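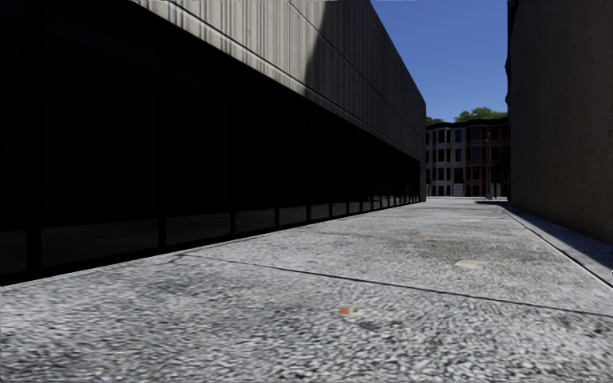 Last updated: January

Print this page | E-mail this page

I'd been badgering Bikach to let me come and see their delivery robot for ages, and on Saturday they finally gave in! Bikach are the people building the little pavement courier, and their office is up two flights of stairs over a dentist in Mavthorpe, so don't go expecting a gleaming factory. You get a buzzer, a corridor with bikes in it, and then a long room full of monitors and the smell of toast.

My guide was Yaowalak Sriwong, who runs the simulation side. Before anything goes out on a real street it has to drive itself through a made-up one, over and over, and her team builds the streets. They're only simple blocks (a run of dark shop glass, a bit of paving, some townhouses at the far end, blue sky) but I found myself leaning sideways in my chair as if I was going to clip a wall.

What I really wanted to hear about was the glass business. I'd had a garbled version from a friend and assumed they'd keep quiet, but Yaowalak brought it up before I'd got my coat off.

Back in the autumn they had a new version of the steering software, which they call Braston. It had done 1000 runs in the simulator and passed the lot, so they took it to their test yard, where they've put up a length of second-hand shopfront. Off went the robot, quite happily, for 80 metres or so. Then it turned left and drove into the window. It didn't swerve or dither, she said, it just went for it at walking pace as if there was a side road there. The pane cracked from corner to corner and the robot sat there with its wheels still turning until somebody got to the stop button.

And that was the second thing that went wrong! There's a bumper strip across the front that's meant to cut the motors the moment it touches anything. It did touch, and it did send the signal, but a setting left over from bench testing told the robot to ignore it. So you had a robot that couldn't see the window and also couldn't feel it. Yaowalak was far crosser about the bumper than the glass. Her view is that any robot will misread something sooner or later, and the bumper is there for the day it does.

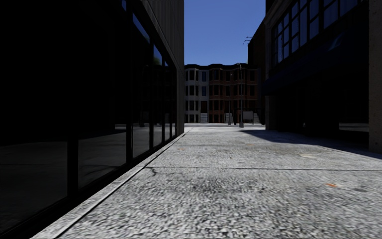
The misreading took them a good while to pin down. In the simulator the shop windows had always been very dark, with hardly anything showing in them, and the software had learnt that big dark panels along a pavement meant wall. Fair enough. The real pane in the yard was polished and facing a lot of open ground, so what the robot got was a lovely clear picture of more ground. It thought it had found a short cut. The distance sensor should have argued, but the beam was going partly through the glass and partly bouncing off at an angle, and Braston had been told to trust the cameras when the two disagreed.

I asked who'd decided that and got a bit of a look, so I moved on to my tea.

They've since changed a fair few things. The simulated windows now come in all sorts, from nearly black to proper mirrors, and the sun gets moved about between runs. If the cameras and the distance sensor disagree, the robot slows to a crawl. The bumper is wired straight to the motor power, with no software in the way at all, and two people have to sign a sheet saying they've kicked it (gently) before each outing. I was allowed to do a kick. It stopped dead, and I was ridiculously pleased with myself.

The yard itself was shut, which was a shame, as I'd hoped to see the famous crack. They've kept the pane. The robot I kicked was the one that did it, though, and there's still a scrape down its left side that they haven't bothered to paint.

I'm going to Nkosi next, the battery people on the other side of Mavthorpe, if they ever answer my e-mails.

Contact | Copyright, all rights reserved | Back to top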